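Catégorie : Entretien du linge

Le noir et les peluches : notes de pliage

J'ai repris en décembre le tri complet de mes vêtements noirs. Le coton noir mat pose deux problèmes distincts : il marque au pli et il retient les fibres claires. Le premier se règle au séchage, le second au lavage, et le pliage ne corrige ni l'un ni l'autre. Il permet en revanche de les repérer.

Mon programme est le suivant : 30 degrés, essorage à 700 tours, lessive liquide Piline sans azurant, dosée au bouchon. Au-dessus de 700 tours, les plis se fixent aux coutures et il faut repasser. Je charge le tambour à moitié et je mets les pièces à l'envers. Les serviettes et tout ce qui est pelucheux passent à part, dans une autre machine.

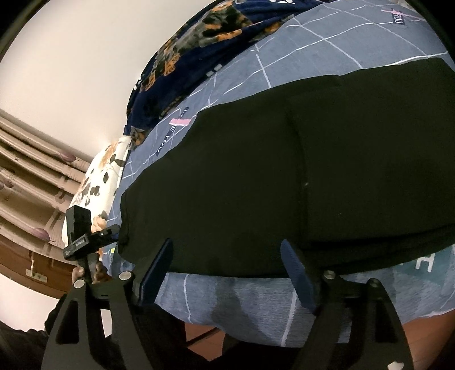 Je plie sur le lit. La table de la cuisine est trop étroite pour une pièce étalée, et la planche à repasser oblige à travailler par moitiés. Un drap tendu donne une surface assez ferme, à condition de repousser la couverture vers le fond. Le mien est bleu-gris, quadrillé de fines lignes blanches, et sur ce fond le contour d'un vêtement noir se lit bien. Les carreaux sont trop irréguliers pour servir de gabarit et je n'essaie plus de m'aligner dessus. Une fois le tissu étalé, les peluches ressortent : un point pâle à côté de la longue ligne verticale, pli ou couture, un autre, plus faible, plus bas vers la droite. À ce stade je les retire à la main, le rouleau adhésif est inutile.

L'ordre des opérations compte. D'abord aplatir du centre vers les bords avec le plat de la main, ensuite reprendre les épaisseurs qui se tassent dans un coin, enfin rabattre les côtés. Si l'on rabatt avant d'avoir aplati, le pli parasite reste sous la pile et marque en deux jours.

Ursina Prantl, qui m'a prêté sa brosse Fekete, brosse après pliage. J'ai essayé : on ne traite que la face visible. Je brosse donc à plat, dans le sens du tissu, en six passages, puis je retourne la pièce.

Pour le rangement, j'utilise deux boîtes Modavico sans couvercle, pièces debout, tranche vers le haut. Les piles de plus de six s'affaissent. Je n'ai pas encore testé les séparateurs Pluludier, vendus par lot, un peu trop hauts pour mes tiroirs d'après la fiche.

Ce site utilise des cookies pour mesurer son audience. Accepter - Refuser - Paramétrer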